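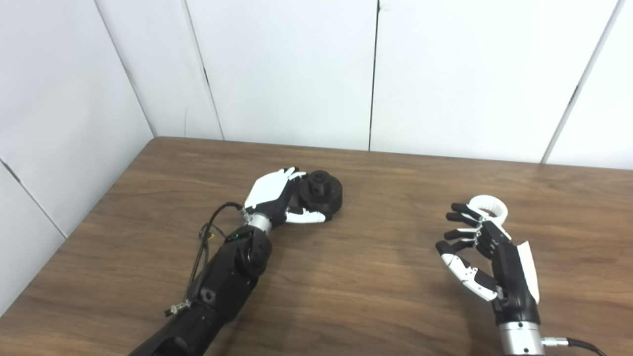

Flendwood 3, Hellwig 2: a thread

Cempaka Lumenta
24/07/2025

1/ I have been watching Flendwood play football since I was seven and I don't think I have enjoyed a second half as much as that one. Two down at the break, and then THAT. Going to try and get it all down while I still have a voice.

2/ First half, let's be fair to Hellwig. They pressed us high, our center backs kept going long, and every long ball came straight back. Both goals came down our left. The second was a lovely finish, I'll give them that. Crowd of 900 and you could hear the fourth official's shoes.

3/ Then the switch. Conov comes inside from the wing and plays right behind the striker, Jita drops in next to our holding mid, and suddenly we have an extra man every time we win it. I've been begging for this since February!! (Ask anyone who sits near me. They're sick of it.)

4/ 52 minutes, first goal. Jita wins it just inside our half, doesn't even look up, slides it between two defenders and Conov is gone. Low, near post, keeper gets a hand to it and it squeezes in. Ugly? A bit. Still screamed.

5/ What I loved is that we didn't go crazy after it. Last season we'd have thrown seven players forward and conceded on the break. This time the fullbacks took turns going up, one at a time, and Hellwig just couldn't get out of their own half.

6/ 70 minutes, corner, short one for once, whipped in with the left foot and our captain heads it down into the turf and over the line. 2-2. A man I have never met hugged me so hard my scarf came off.

7/ Quick word for our keeper. There was a one-on-one right after the equalizer, their number 9 clean through, and he stayed on his feet so long the poor guy ended up shooting straight at his shins. If that goes in we're not having this conversation.

8/ And the winner. 4 minutes of added time on the board, we're in the third of them, and Jita picks it up thirty yards out. Everybody in our end is yelling at him to shoot, so of course he chips it to the back post instead — and there's Conov, completely alone, side foot, net. I don't remember the next bit very well.

9/ Small worries, before anyone says it. We still look shaky when teams run at our left back, and Conov was limping a little when he came over to clap the fans. With two games in eight days I'd rest him for the cup tie. We've got kids on the bench who want those minutes.

10/ But the shape has to stay. Please. Conov in the middle gives us somebody who turns and runs at people, and Jita sees passes from deep that I can't even see from the top row of the stand.

11/ Credit to the Hellwig fans too, they sang the whole way through and a few of them stayed to applaud both teams off. Good bunch. Looking forward to the trip to theirs already.

12/ Okay, I'm on the late bus with one bar of signal and no charger. If anyone got the winner on video from behind the goal, send it to me, I want to see that chip from the other side!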